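Kitchen odds and ends get a second home at the Windum swap table
2022-10-25
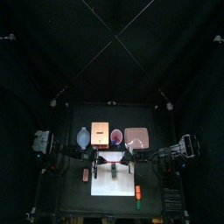
What's on the table

I've been writing up the Windum household swap for 2 years now, and I still get a little thrill when the first things go out. I know, it's secondhand kitchen stuff. But this season's opening row is such a nice small one that I wanted to get a few lines up before everyone starts asking me about it at the bakery.

First in line is a light blue plastic scoop with a short handle, shaped like one of those rounded measuring ladles. I would use it for oats. Randi Boström says flour, and she bakes more than I do, so fine, flour. Next to it is the wooden box with the dark slot in the top, and that one has already had three people asking after it by email. Alvar Åberg wants it for recipe cards, if the cards will go through the slot (measure first, Alvar!). My own vote is for a coin box, mostly so I'd have somewhere to put the change that lives in my coat pockets.

Then there's a pink see-through cup with a wide rim and a little blue something sitting in the bottom. If you take the cup, you take the blue thing too – that's the house rule, whatever is inside goes along with it. Last in the row is a flat square pink container with rounded corners, and a clear plastic lid with it. Anyone who has ever opened my kitchen drawer knows how I feel about containers that still come with a lid.

The small green piece standing on the white sheet goes to whoever speaks up first. Birgit Wendt has been told she can't put her name down for everything, and she took it pretty well.

How to get something

Same as last year, more or less. You send a note to the swap desk at the Brummont building saying which item you'd like and what you're bringing in return. It doesn't have to be worth the same. Last season I gave up a perfectly good colander for a jar of buttons and I'd do it again tomorrow. We had 118 items go through in all, the most so far, and a lot of them were just this kind of thing: scoops, cups, tubs, boxes with one odd feature.

Please wash what you bring. Please also check that the lid you bring belongs to the tub you bring, and I'm saying this with love, because I still have 7 lids at home that fit nothing.

Large stuff can't come through the swap table. Chairs, shelves and that kind of thing should go to Marin Pavlović at Hellström, who has the space for it and a van on most mornings.

More in November

The next round goes up in November and it will be mostly baking gear. Hjørdis Hägglund is clearing out her pantry and has promised cake tins, a sieve and a stack of mixing bowls she says she hasn't touched in years. I've seen the bowls. I'm trying hard not to call dibs in my own news item, but the big one is really lovely and I may not hold out.

If you have something for that round, send me a line with the size and the color and I'll add it to the list. Notes left at the Brummont desk get to me too, just a bit slower.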